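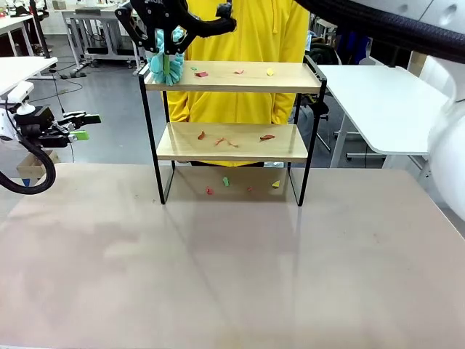 Clakberg, June

Figure 3. Dusting task, two-tier shelf stand with paper-like scraps.

3.2 Materials and layout

The stand has two light wooden boards on thin black metal legs and is placed near the far edge of a beige tabletop. Small colored scraps serve as debris on both boards and on the table beneath (Figure 3). A light blue fluffy duster is applied from the left end of the upper board. Each layout was repeated 10 times, for 100 passes in total. Scraps that fell to a lower surface were scored as displaced - they did not count as removed.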